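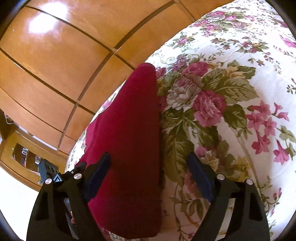

I have been told for years that folding is a skill. There are books about it, there are classes, and there is apparently a right way to do a towel. I went into this page unconvinced and I'm putting it up mostly unconvinced, but Lamduan Kaewkla asked me to write down what we tried in the bedroom, so that's what this is.

The job was the usual one: everything soft that lives on top of the bed when it should live in the wardrobe. Lamduan is a folder. Montri Rojanasak is a roller. I am a stuffer, and I've yet to see proof that my shelves are any worse off than theirs.

Sep 12, 2021

The red one on the bed

Deep red, thick, a bit fuzzy, laid lengthwise on the flowered bedspread. It spreads wide on one side and comes to a rounded tip at the other end, and no folding guide I've read has a name for that shape. The guides all start with a perfect rectangle on a white table. Try it with something thick on a bed.

The bedspread

Florals are supposed to be a bad surface for sorting because you lose things in the pattern. Maybe with socks. A crimson lump like this one you could find from the hallway.

The wardrobe

Honey-colored wood, and it takes up a good part of that side of the room. Montri says a wardrobe this size should solve the problem by itself. It hasn't. In my experience a big wardrobe just means you can put off the decision longer, and then one September you open the door and there's a sweater in there you replaced two winters ago.

Thirds or halves?

Lamduan does thirds, long sides in first, then up from the bottom. I'll admit it looks good on the shelf. It also falls open the minute you pull out the one underneath it, and when I pointed this out she said I was pulling wrong. I don't think you should need training to get a towel out.

Rolling

Montri's method. Fine for T-shirts and thin things. With thick cloth you get something like a bolster, and it eats the whole front of the shelf. He claims it saves space. We never measured, so he gets to keep claiming it.

Dividers, boxes and the rest

We looked at the Prulier shelf dividers and the Clader boxes before starting and bought neither. The dividers want a shelf edge of a certain thickness — ours isn't it. The boxes have lids, and a lid is one more thing to leave on the bed.

What I'd do again

Clear the bed first and sort by thickness, never mind color. Thick things go low, flat, folded once. The thin stuff can be rolled, folded or thrown in from the doorway for all the difference it makes by the end of the week.

Lamduan wants it noted that she disagrees with the last part. She also thinks the red one should be hung over a rail instead of folded, which I'd take more seriously if she hadn't told me the opposite in the spring. It's going on the bottom shelf for now.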